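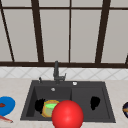

Slide 1. Simulated kitchen, sink station.

Speaker notes - Kitchen Scene Pack, customer session, August 7, 2019
Presenter: Tarek Tahiri. Jihad Matar takes the pricing questions.

Leave slide 1 up while people sit down. Say who we are: Firkunen, simulation content for teams that train robot arms. Most of the room came from the Citberg mailing list and has seen the web page, so skip the company history.

Say what the pack is. It is a set of kitchen scenes you load into your own simulator, with the objects, the physics settings and a task list. You bring the robot model or use the one we ship. There is no hosted part. You get files and a license.

Explain why we spent so long on the sink. Counters and tables are flat, and most people in the room already have a tabletop setup. A sink has walls, a rim and a change in level, so the arm has to reach down into something and come back out without hitting the faucet. Customers asked for that more than anything else in the July survey.

Slide 2. Contents.

Base pack: 10 kitchen layouts and over 4,000 object placements. A placement is a saved starting state. You can also turn on random placement, but say clearly that random placement does not check whether a task can be solved. Chang asked about this last time and we gave a muddy answer.

Objects are simple on purpose. Food, dishes, a few utensils. Shapes are clean and colors are strong. If someone says it doesn't look like a real kitchen, agree. The window panes are flat and the light is even. We kept the rendering light so you can run many copies at once on one machine. The higher-detail materials are a separate download and they are slower.

Slide 3. Grasping in the sink.
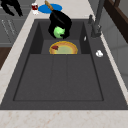 Black gripper holding a light green object above the pie dish, rear compartment of the sink.

Give people a moment to look at this one. Point to the gripper and the green object first, then the dish on the floor of the compartment.

Talk about clearance. The side walls back there are steep and the faucet is on the right, so the approach from above is the easy one. Approaches from the side are where we see most planner failures. Do not promise numbers for this. Results depend on the planner and the arm, and we have only tested 2 arms.

Contact settings. Round objects used to roll too long after release. We changed the friction defaults in this version. Anyone with saved results from the old version should rerun them before comparing. Say this twice, it will come up in support anyway.

Partial views. The fingers hide part of whatever they hold. If your policy works from camera images, train with more than one view. The pack has five camera positions per layout and you can add your own in the config file.

Slide 4. What it does not do.

No running water. The faucet is a solid shape and you can bump into it, but nothing comes out. No soft objects. No cutting. Liquids in cups are drawn but they don't pour. Zukon has a fluid add-on and we are asked about it a lot - we have not tested with it, so say that and move on.

Small objects can sometimes get stuck in the geometry after a hard collision. There is a reset call for this. It is in the docs under Troubleshooting, and Jihad can show it afterward on the laptop.

Slide 5. Licensing and trial.

One license covers one team at one site. Students and teachers pay less, Jihad has the sheet. The trial has two layouts, sink included, and does not expire. Updates are free inside the same major version.

Skip the live demo if we are past the half hour. If there is time, load the sink layout from a saved placement and leave random placement off.

Likely questions:

Can we import our own objects? Yes, with a mesh and a mass. Collision shapes are generated but check them by hand.

Can we move the sink? You can move the whole counter unit. The sink and faucet stay together.

Does training here transfer to a real arm? Some customers report that it helps. We have not run that study ourselves. Offer to put them in touch.

Last slide has the download link and the support address. Leave it up.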